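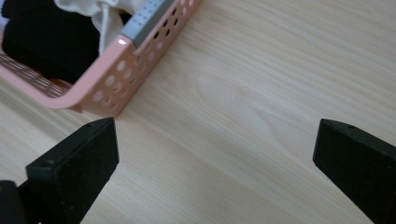
唱诗班谱柜与琴房的土办法

离圣诞节还早，我知道。可是每年一到十一月底，总有人在谱柜前面蹲着，嘴里念念有词，翻的是去年复活节那一摞。下面这些办法是我在赫恩顿合唱团管谱子这些年攒下来的，没有一条高明，大多数是先做错了才学会的。

一、编号写在封底

封面右上角那块地方，指挥爱写，伴奏爱写，女低音爱画小花。号码写在那里，撑不过一个演出季。我们现在一律用2B铅笔写在封底左下角，字写小一点。圆珠笔请留着签到用。

我们团的谱子编到139号。第17号至今下落不明，谁家钢琴凳里翻到了，放回柜子就行，我不问。

二、订书钉生锈

老谱子的订书钉会在中缝留下一圈褐色，纸从那里开始断。拆的时候别用指甲抠，拿一把钝的黄油刀，从背面把两只脚撬直，再翻到正面轻轻挑出来。拆完不要马上换新钉，改用棉线缝：中缝上扎三个孔，线从中间孔进去，上下各绕一趟，回到中间打结。缝一本用不了一支赞美诗的时间，当然要看是哪一支，也看指挥让你唱几遍。

三、撕破的页

透明胶带是谱子的仇人。它头两年服服帖帖，第三年发黄，第五年自己掉下来，顺便带走两小节。用薄棉纸加小麦淀粉糨糊：糨糊调到像稀酸奶，刷薄薄一层，棉纸盖在裂口上，压平，上下垫烘焙纸，再压一本厚书。过一夜再拿开。厚书我推荐那本谁也不肯唱的清唱剧总谱，它终于派上了用场。

四、受潮和霉味

谱柜别靠外墙。靠了也搬不动的话，柜背和墙之间留出一个拳头的空当。柜里放干燥剂，六月梅雨的时候勤换。已经有味道的谱子，先拿到户外，戴口罩，用软毛刷把浮霉刷掉，然后摊开放在阴凉通风处。不要晒太阳，晒过的纸脆得像春卷皮。也不要喷香水，有人试过，那一季的男高音声部闻起来像百货公司一楼。

五、黑色谱夹

谱夹的脊背最先裂。裂之前在里面贴一条布基胶带，比脊背两边各宽出一指，贴的时候让夹子半开着，全合上贴会绷，全摊开贴会皱。皮面发黏的，用拧得很干的布加一滴洗洁精擦，再用干布擦一遍。擦不掉的那种黏是材料老化，可以认命了。

铃铛似的金属环如果咬不齐，翻页时会“咔”一声，而且专挑弱起的地方。用尖嘴钳垫一层布，把错开的那一半往回捏，一次只捏一点点。

六、谱架灯和谱架

电池灯收起来之前把电池取出来。这句话我每年都说，每年也都有人交回来一盏流着绿汤的灯。触点上的白霜或绿霜，用棉签蘸白醋擦，再蘸清水擦，等它干透。

谱架的旋钮拧不住，多半是里头的垫圈磨平了。拿一小块旧自行车内胎，剪成圆的，中间打个孔，垫进去，又能撑好些年。谱架要是在安静段落自己慢慢往下滑，那就是在提醒你这件事已经拖了一季。

七、铅笔

多备一些，削好，别备带橡皮头的便宜货，那种橡皮只会把记号抹成一片乌云。橡皮另买，白色软的。每季演出结束后全团一起擦谱，擦完再交。擦谱会上发现的旧批注可以念出来，但请不要猜是谁写的。我就是这样知道了前任指挥的外号。

八、管风琴旁边的那些事

琴键上的指印用微潮的棉布顺着键的长度擦，一次擦几个键，不要横着抹，水会进缝里。脚键盘下面先用手捡，再用软毛刷扫，最后才轮到吸尘器，吸口上套一只旧丝袜，免得把小零件一起吸走。我在那底下捡到过回形针、润喉糖，还有一枚外国硬币。

风箱和音管，碰都别碰。哪怕你的表哥会修摩托车。

九、借出与归还

借谱本上写三样：谱号、姓名、借走的日子。去年特雷萨戴尔的唱诗班来借过20份，沙伦·盛通先生（Chalerm Saengthong，他自己说怎么念都行）亲自抱回来的，全数归还，还按声部排好了，我到现在都有点感动。自己团里的人借谱，从没有过这种待遇。

十、润嗓子的茶

既然来了就顺手记一笔。姜切薄片，不用去皮，小火煮一会儿，关火后等它不烫嘴了再放蜂蜜。排练间歇喝温的。柠檬少放，放多了有人说嗓子发紧。保温桶的龙头每次用完要拆下来洗，不洗的后果我就不写了，这里还有人没吃饭。

本页上次修改：12/8/20。补充意见请写在谱柜门内侧那张纸上，用铅笔。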